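Robots and Everyday Work, evening course
Handout 5: Can a machine do the bathroom yet?
August 26, 2019

Hello again. A few of you asked me to write this one up properly, as I went far too fast through the second half and then we ran out of time for the drawers (my fault, I will talk about dishwashers for as long as anyone lets me). So these are my notes with the gaps filled in. Read them before next time if you can, and bring your chore lists.

Where we'd got to

Last session we split chores into the ones where the machine gets to choose the conditions and the ones where it doesn't. A washing machine is a lovely example of the first. You carry the clothes to it, you shut the door, and from then on everything happens inside a drum that some engineer knew the size of before you were born. Gyula Kun asked whether a washing machine counts as a robot, and I said no, and then In-ho Kong asked me why not, and I gave a rather poor answer. Here's a better one. It never has to find anything. It doesn't look for the sock. The sock is in the drum or it isn't.

Tidying is the other sort. You have to find the thing, work out what it is, get hold of it, decide where it belongs and put it there without knocking over whatever was next to it. Each of those can go wrong separately, and they multiply. If a machine manages each of those five steps nine times in ten, it gets the whole job right a bit less than six times in ten. I'd sack a cleaner for that!

Bathrooms in particular

People always expect the kitchen to be the hard room. I think the bathroom is worse in some ways. Everything is white on white, for a start, and shiny. Cameras that measure depth don't much like glossy ceramic and they really don't like chrome, so the tap and the plughole can come back as holes or smears. Clear plastic is worse again. A see-through cup on a white counter is nearly nothing as far as many sensors are concerned – you get a faint rim and the wall behind it.

Then there's cloth. A crumpled flannel has no proper shape, and it won't have the same one tomorrow. You can't keep a picture of it in a memory bank and match it up. Clémence Guérin has worked in hotel housekeeping and told us that she could fold a towel in the dark, which I believe completely, and which is a very good description of what we can't get machines to do. She's feeling for the edge. Most grippers can't feel much of anything.

The drawer problem

Drawers deserve a heading of their own. I love drawers. To open one you have to pull in a straight line, more or less exactly the line the runners want, and if you pull a little sideways it jams. You and I fix this without noticing: the hand goes soft and follows. A stiff arm will happily keep pulling in the wrong direction until something gives.

Also you need somewhere to hold on. Some fronts have a knob, some have a lip along the top edge, some you push and they pop out. And then once it's open, the drawer is in the way of wherever you were standing.

One popular way round all this is to have people do the chore first and record how they move. The person works with a gripper in hand, so that what gets recorded is closer to what a machine with a gripper would have to do. The patterned cubes are there so that cameras can keep track of where each hand is and which way it's turned. Look at how the two hands are being used, and at how little space there is between the person and the unit.
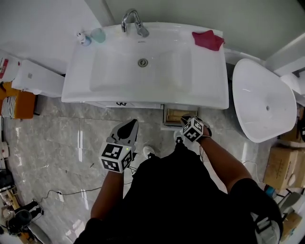

Three things to talk about in pairs

1. One hand on the drawer, one hand with the gripper. Which of those would you hand over to a machine first? Ildikó Dudás argued for the drawer hand, on the grounds that it's a single movement. I'm not convinced, but she made a good case.

2. How would a machine know when to stop pulling? Think about a drawer with an end stop and one without. Think about one that's overfull.

3. Suppose you had to put the cup away without touching the bottle beside it. Say out loud every decision you'd make. It takes longer than you'd think.

What about the workshop?

Usa Thepsuriya brought in her numbers from Wevilia, where they pack bathroom fittings, and kindly said I could use them. The packing arm handled 602 parts in its trial and dropped 11. That's under two in a hundred, so pretty good, and much better than anything I'd expect in a house. But the parts came down the belt one at a time, all the same way up, under the same lamps. When they tipped the same parts loose into a bin, the arm got 80 out before somebody had to step in and untangle it.

Same arm, same parts. I'd like you to hang on to that when you read the Wondale brochure in your pack, which talks a lot about "any home". Ask whose home, and who tidied it first.

So, can they do it yet?

My answer for now: on a line, plenty, yes. In a house, one chore at a time, slowly, with someone watching. Wiping a flat surface is getting close. Opening a drawer it has practised on, fairly often. Opening yours, having never met it, not reliably, and sorting what's inside is further off still. I may well be wrong about the order these arrive in, and I was wrong about floor cleaning in my very first year of teaching this.

For next time

Pick a drawer at home and open it 2 ways, once as normal and once with a pair of kitchen tongs. Write down what your wrist does differently. Then take out one soft thing and one hard thing with the tongs and put them back where they were.

Reading is the Hegedűs chapter on gripping (skip the maths if you like, the drawings do most of the work) and the short Asik sheet on tracking markers.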